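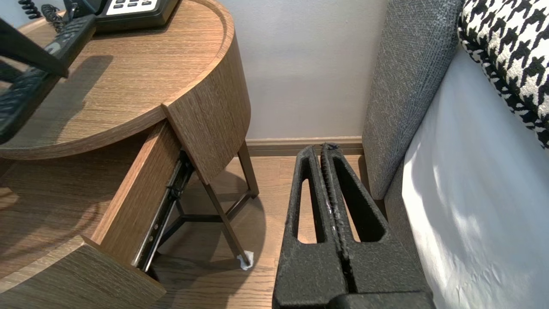
The **Murna Fair** is a secondhand and handmade goods fair held each January in the market town of Provska. It occupies the covered yard of the former Hollel seed works and runs for two days. Admission is free. Income comes from pitch fees and from a levy on hot food sales.

## History

The fair grew out of a clearance sale held by the seed works in its last winter of trading. Shelving, scales, packing benches and office furniture were sold from the loading dock, and townspeople were allowed to set up their own tables alongside for a small charge. The sale was repeated the next year under new owners, this time without any stock from the works.

Mathis Royer, a clock repairer, took over the running of the fair in its fourth year. He introduced marked pitches, a written set of trading rules and a separate area for makers. The name Murna, after the stream that passes under the yard, was adopted at the same time – earlier notices had used "Hollel Yard Sale."

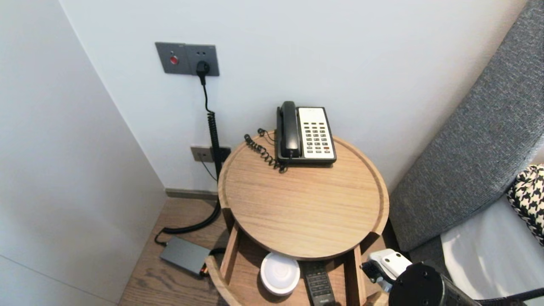
## Layout and pitches

The yard is divided into 100 pitches. Of these, 70 are reserved for secondhand goods and the rest for handmade work. A standard pitch takes one trestle table with standing room behind it. Double pitches are let only along the north wall, where the roof columns are set farther apart.

Pitches are assigned by draw. A trader who misses a year without notice loses the right to enter the next draw. Vehicles must be out of the yard before the gates open and may not return until closing.

The Samir Room, a brick annex on the east side, is used as a tearoom. It seats 50 and is supplied by local bakers in rotation.

## Goods

Secondhand tables carry mainly household items: tableware, lamps, tools, linens, small furniture and books. New factory-made goods are not allowed. Sellers of electrical items must label each one as tested or untested.
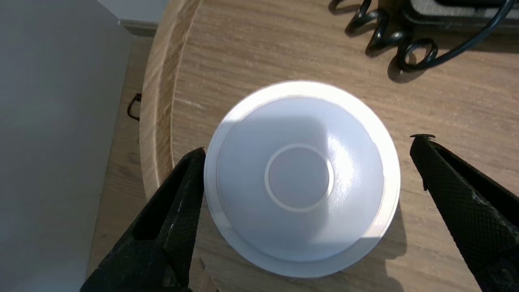
*White bowl, upside down on a round wooden tabletop.*

The handmade section covers pottery, turned wood, knitwear, candles and printed paper. Work must be made by the trader or by a member of the trader's household. Kits and bought-in blanks are accepted if the finishing is done by hand, a rule that has been reworded several times.

## Attendance

Visitors are counted at the south gate only. The highest figure for a single morning is 335, recorded in a year when the livestock market fell on the same date. 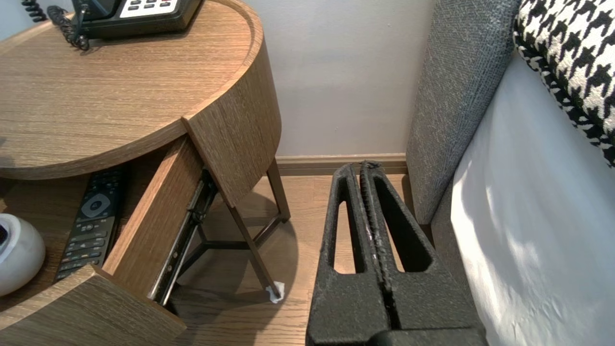 Afternoon counts are lower and are not kept in every year. No count is made at the east door, so visitors who come only for the tearoom are left out of the totals.

## See also

- Hollel seed works
- Provska livestock market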